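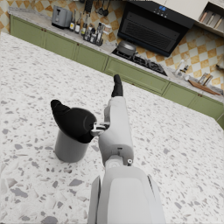

Fluda kitchen set, fault notes and read-me

Hello, and thanks for downloading this. I'm Waraporn Saengthong and I look after the Fluda set, a pile of simulated kitchen runs where one arm tries to do small jobs on a worktop. Most of what's in here is a fault. If you wanted clean runs for training a policy, please go and get the Larilum release instead, because you will have a miserable time with this one!

What went wrong

The short version is that the thumb joint was lying to us. On the hand we model, the thumb sits out to one side on a little linkage, and its collision shape was built from an older drawing than the one we render from. So the thumb you see and the thumb the physics engine believes in were in slightly different places (14 mm apart at the worst point of the swing). Reaching for something out in the open, you'd never notice. Reaching for a cup with something resting on top of it, oh yes, you'd notice.

What happened in those runs was that the side of the hand arrived before the controller thought it should. The planner had the fingertip as the only bit likely to touch anything, so it carried on quite happily while the linkage leaned on whatever was next to it. In some runs the top object just shuffled over. In others it went off the cup and across the island, and in a few the solver got so cross about two shapes sharing the same space that it fired the object at the cooker hood. I laughed the first time. Then I looked at the contact forces and stopped laughing, because the limit that should have halted the arm was set at 35 newtons and it had sailed straight past it.

That second bit is the safety matter, and it's my fault. The force limit was only reading contacts from the fingertip. I'd switched off the side contacts back in July when they were making the logs enormous, meant to put them back, and didn't. A stop that only listens to one part of the hand isn't much of a stop. We were getting ready to try the same controller on the real arm at Kiltville, so I'm very glad we caught it in a pretend kitchen.

What's in the download

There are 600 runs. Of those, 300 were made with the bad thumb shape and 300 are the same starting layouts run again after the fix, so you can put them side by side. Each run has the colour video, joint positions, commanded positions, and the contact log. The folders are called before and after. Inside each one the run numbers match, so run 0014 in one is the same layout as run 0014 in the other.

The contact logs in the before folder were rebuilt afterwards by replaying the joint positions with side contacts turned on. They're good enough to see where the hand touched, but I wouldn't trust the peak forces, especially in the runs where things went flying. There's a column called replayed which is set to 1 for every row like that. Please don't strip it out.

How to tell if a run has the fault

Plot commanded against measured for the thumb joint. In a faulty run the measured line goes flat while the command keeps moving, and it stays flat for as long as the linkage is pressing on something. The video on its own won't settle it. A hand touching a cup looks much the same whether it's meant to be there or not, and the thumb you're looking at is the drawn one anyway.

There's a label called side_contact that I filled in by hand. I'm fairly happy with it for cups and bowls, less so for anything with a curve or a point to it, where I changed my mind a lot and probably wasn't consistent. If yours disagree with mine, send them over.

What we changed

The collision shape now comes from the same file as the drawn shape, so they can't drift apart again without somebody working quite hard at it. The force limit reads every link from the wrist forward. And the controller won't start at all if any contact group is switched off, which has already annoyed me twice.

Known leftovers

Shadows flicker in a handful of the after runs. It's only the renderer and the physics is fine. The gripper_state column is left over from a different hand and means nothing here, ignore it. Gravity is slightly off in the config comments but right in the config itself (sorry, I keep forgetting).

Please don't use the before folder to set force limits on a real machine. If you find another fault, and I expect you will, write to the Saengthong address in the contact file and put the run number in the subject line.

Last edited Jan 4, 2025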